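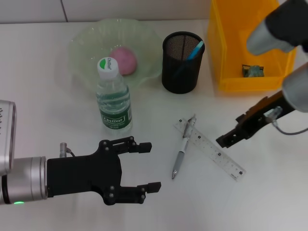 4. Good practice at the two-arm table

You've bolted everything down, the arms have homed and the software can see both grippers. Now comes the part we like best – putting real things on the table! This section covers the house rules for the Skotia bench set-up. They apply to every session, including the short ones.

4.1 Laying out the objects

1. Park both arms before you reach over the table. Press Hold on the pendant and wait for the Parked message.

2. Wipe the tabletop with a dry cloth. Crumbs and tape scraps confuse the height check more than you'd think.

3. Put the taller and wider items along the back. A bowl, a water bottle, a mesh pen holder and an open bin make a great starter row, and the bowl can have a ball in it if you like.

4. Keep flat things such as a ruler or a ballpoint pen in the open space between the grippers. One item may lie across another. Crossed items are a terrific test of grip planning, so please don't tidy them apart.

5. Leave part of the front of the table clear. You'll need a spot to set things down.

6. Check that any bottle has its cap screwed on tight. Squeeze it gently over a sink first.

Note: Clear plastic is hard for the depth camera. If your ruler or bottle drops out of the object list, change the angle of the lamp and scan again before you touch the settings.

CAUTION: No glass with chips or cracks, no open drinks and no blades on the table. If you can't tell whether a bowl is glass or plastic, treat it as glass.

4.2 Before the arms move

1. Follow each cable by eye from the gripper back along the arm. It should have enough slack for a full wrist turn, with no loop hanging where a finger could catch it.

2. Open both grippers fully and look at the finger pads. Replace a pad that has lifted at a corner.

3. Set the speed limit to 70 millimetres per second. Stay at this speed until the layout has run twice without a stop.

4. Say "arms live" out loud, and wait for an answer from everyone in the room. It feels silly for a day or so and then it becomes second nature.

5. Release Hold. Keep one hand on the stop button for the whole first run.

CAUTION: A still arm can start without warning. Never go by how it looks. Go by the pendant.

4.3 Sharing the middle

The centre of the table belongs to one arm at a time. In the Joritz panel, open Zones, tick Shared Centre and choose which arm goes first. The other arm will wait outside the zone, even if its own path is free.

If both arms stop and the panel shows code 508, each is waiting for the other. Press Hold, back the left arm out by hand control and start again. Don't clear the code with the arms still reaching in.

4.4 After the session

Park the arms, close out the log and then lift off the objects – in that order. Write down any bump, even a soft one that moved nothing. Morag Imrie reads every log sheet, and plenty of the rules in this section began as a scribbled line on one of them. Keep them coming!

For pad and cable part numbers, see Section 7.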